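4.3 台面上的东西:纸板、木块与圆点

前两节讨论的是记录表和评分规则,本节转到台面本身。Denholm任务集的说明书把“将方块置于标记处”列为基础项目,理由是材料便宜、目标明确、背景干扰可以忽略。后来引用这份说明书的文章大多照抄了这三点。材料便宜,我们没有异议。另外两点在多大程度上成立,就我们手头的资料看,很难说已经有人检验过。

先说目标明确。说明书对标记的全部规定只有一句话,即在底板中部画一个深色实心圆点,大小“以肉眼易辨为宜”。至于方块该怎样放才算放在圆点上,文中没有下文。可以理解为方块底面完全盖住圆点,可以理解为底面中心与圆心重合,也可以理解为底面任何一部分碰到圆点即可。三种读法给出的成功率差别可以很大,而且差别的大小取决于方块与圆点的相对尺寸,偏偏这一比例没有规定。Marius Moldovan在整理旧记录时发现,同一个地点的前后两批记录用了不同的读法,表头却完全一样。我们收到的1776条记录中,能够从备注栏判断评分者采用何种读法的只占少数,其余只有“成”或“未成”一个字。把这些记录合在一起计算总成功率,在算术上毫无困难,但算出来的数究竟是什么的比率,我们说不清楚。

圆点一旦被盖住就看不见了,这又添了一层麻烦。若采用“完全盖住”的读法,评分者只需确认黑色不再露出,判断相对容易,可是方块越大越容易合格。若采用“中心重合”的读法,评分者就必须在圆点已经不可见的情况下推断圆心在哪里。说明书没有要求在纸板上另画十字线或外圈,也没有要求事后移开方块、描下底面轮廓。我们曾询问Clunov方面的记录人员如何处理,得到的答复是“看得出来”。我们对此持保留态度,在第5节的重评分中,这部分记录单独列出。

再说底板。纸板在各类台面任务里几乎无处不在,也几乎从来不写进论文。图4所示的底板就是一块普通的瓦楞纸板,棕色,哑光,中部有一个小圆点,木块是浅色的,木料未上漆。说它“均匀”大体不错,但表面有淡淡的污痕和轻微变色,左下边缘已经起毛,瓦楞层露了出来。纸板压在一块印花织物上,织物颜色深而浓,左侧一带有宝蓝、粉紫和树枝的剪影,看上去像夜景。同一台面上既有刻意保持空白的底板,又有花纹如此繁复的垫布,而说明书的措辞对两者一视同仁,统称“背景”。

图4a 木块悬在纸板表面上方,圆点位于木块右下
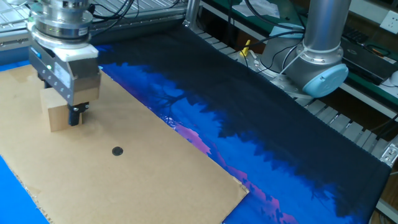 Kelly Holanda读过本节初稿后提出了不同意见。她认为我们对圆点过于苛刻:标记越简陋,越接近人们平时在桌上放东西的情形,谁也不会在放杯子之前先在杯垫上画十字线;何况加了外圈和刻度以后,放置者会去对齐线条,测到的便是对线的能力,跟放置没有多大关系。她还说,纸板起毛、变色都是使用中自然会有的事,若要求每次都换新纸板,七个地点里恐怕有一半会干脆不做。

这条意见有道理的地方,我们在修改时已经吸收。辅助线会改变任务,我们同意,因此下文建议的轮廓描记只在放置结束、评分时进行。关于日常情形的类比,我们则不太信服。放杯子的人自己决定什么叫放好了,放偏一点,挪一下即可,既没有人记录,也没有人把结果同另一间屋子里的结果相比。评分任务的全部用处就在于可比,用日常的宽松来替评分的含糊辩护,似乎把两件事混在了一起。至于换不换纸板,我们并不主张频繁更换,只主张写下来:哪一块,用到什么程度,圆点是否重描过。三项合起来占不了半行。

也许有读者会问,纸板的旧痕究竟能有多大影响。我们没有足够的数据回答,也不打算装作有。可以指出的是几条可能的途径。瓦楞纸板受压之后会留下凹陷,方块落在凹陷边上,底面未必放平;边缘层与层分离以后,整块板可能翘起;浅色水渍与周围棕色之间的明暗差,在某些光线下也许并不比方块侧面与阴影之间的差别小多少。每一条听起来都像是小事。可是Denholm任务集报告的组间差异本身也是小事,用一个没有控制过的小量去解释另一个小量,至少应当先排除前者。

影子的问题略为具体。木块颜色浅,顶面受光,侧面偏暗,影子投在纸板上成为一块边界柔和的深色。圆点同样是深色,面积也不大。方块离圆点较远时,两者不会混淆;方块靠近以后,影子可能先于底面落到圆点上。Stela Pană重看影像时,把若干条原先记为“盖住”的结果改记为“不确定”,依据就是圆点所在处的暗色无法判断是标记还是阴影。原评分者不同意她的改动,双方的理由都写在附录里,我们没有替任何一方裁定。图4b中方块平放在纸板偏左上的位置,与圆点之间尚有一段空白,影子朝右,边缘柔和。像这样的布置,判读不会有争议,问题集中在距离更近的那些记录上。

有人主张用浅色圆点代替深色圆点,以避开阴影。这个办法在棕色纸板上未必奏效,浅色标记与浅色木块的顶面又可能难以区分,在有水渍的纸板上更是如此。我们试排过几种颜色组合,每一种都只是把困难挪到别处,因此不推荐其中任何一种。

图4b 木块平置于纸板左上部,纸板上部近左侧可见一片较浅的水渍样斑痕
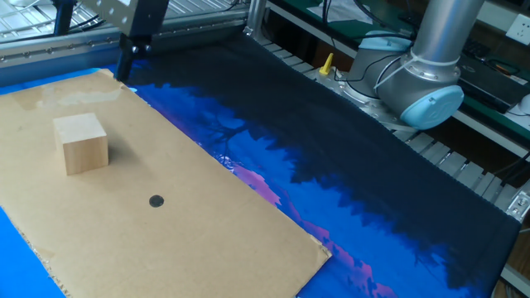 4.4 垫布算不算背景

说明书称背景干扰“可以忽略”,依据是一次小规模比较:在素色垫布与印花垫布上各做一组,成功率没有显著差别。我们重新核对了那次比较的记录,认为它支持不了这样强的结论。两组所用纸板不是同一块,放置的起点也不一致,素色组多半从纸板一角开始,印花组的起点则较为分散。更要紧的是,两组的评分读法都没有写明。没有查出差别,与差别不存在,在这样的设计下还隔着相当一段距离。

垫布进入任务的方式也值得想一想。木块全程在纸板范围内移动时,垫布只是视野边上的颜色,说它无关紧要,大概没有人会反对。但纸板是斜放的,四边都不与桌沿平行。斜放的底板使人难以利用桌沿作参照,能够借用的直线只剩纸板自己的边,而其中至少有一处已经磨毛。垫布上的图案这时反倒可能提供参照:一丛树影的尖端,两种颜色的交界,都可以被当作定位的依据,无论放置者是否有意这样做。如果垫布在两次之间挪动过而纸板没有,这种参照就会出错。Nelu Filip在Dunleavy的台面上做过一次简单核对,方法是比较不同记录里纸板右缘与垫布图案相接的位置,结果发现相接处并不固定。他没有进一步推断这是否影响了放置,我们也不推断。只是“可以忽略”四个字,在有人核对过之前就写了进去,未免早了一点。

垫布是织物,会起褶,也会从桌边垂下来。褶子若延伸到纸板下面,纸板便有可能不平,这与上一节所说的凹陷殊途同归。说明书要求“台面平整”,却没有说这个要求是在铺布之前还是铺布之后检查。Sheila Bickerstaff查阅过七份场地登记,其中提到铺布后复查平整度的一份也没有。登记表里没有这一栏,填表的人自然不会填,所以不能据此断定没有复查,只能说我们无从知道。

备用木块的情形与此类似。多数台面上不止一个木块,正在使用的一块在纸板上,其余的放在近旁。图4c中,垫布后方的铝型材桌面上另有两块浅色小木块并排摆着,垫布前部则是松树的剪影和粉色、洋红色的山脊。任务集的清单只写“木方块,数量不限”,既没有给木块编号,也没有规定每次用哪一块。

图4c 纸板上直立一浅色木块,纸板中部附近有深灰色小圆点

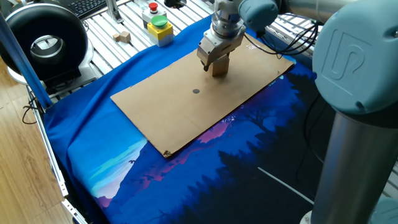

未编号的木块在统计时一律视为同一件物品,这个假定同样没有检验过。未上漆的木料纹理有深有浅,棱角经过反复夹持和磕碰,磨损的程度也会不同。三块木头若出自同一根料,差别也许微不足道;若是临时从别处凑来的,边长差一点点,在“完全盖住”的读法下就足以改变边缘个案的归类。我们请Funum寄来他们使用的木块,打算逐一量过,对方回信说木块早已和别的任务所用的混在一起,无法确定是哪几块。这封回信本身没有什么可指责的,换作我们自己,恐怕也未必留得住。它说明的只是,事后补查材料往往已经太晚。

还有一种反驳我们在会上听到过不止一次:既然方块、纸板和圆点都如此普通,样本又够多,随机的差异总会互相抵消。抵消的前提是差异确实随机,并且在各组之间分布相近。可纸板是按地点使用的,一个地点往往从头到尾只用一块;垫布也是按地点铺的。这样一来,纸板的新旧、垫布的花色与地点完全重合,1776条记录不论怎样增加,都只能让每个地点自己的数字更稳定,对区分地点与材料没有帮助。若把其中两处的纸板对调一次,所能提供的信息恐怕比再做几百次放置还多。我们提过这个建议,目前尚未得到安排。

鉴于上述情况,第5节的分析作了如下处理。读法不明的记录不参与总成功率的计算,只在分表中给出原始评分。读法可辨的记录按三种读法分别计算,不取平均。阴影与圆点无法区分的个案保留“不确定”一类,不强行归并。纸板和垫布的状况凡能从影像中看出的,由两人独立登记,登记项限于边缘磨损、表面斑痕、圆点是否完整、垫布有无明显褶皱,不涉及对平整度的判断,因为从俯视的影像里很难可靠地看出板面的轻微翘曲。木块不作区分,但在结果的脚注中注明。

这样处理之后,可用的记录会少很多,各地点之间原先报告的次序也可能不再成立。我们知道这会让一部分读者失望,尤其是已经引用过原次序的作者。下一节先给出三种读法之间的一致程度,再讨论次序问题。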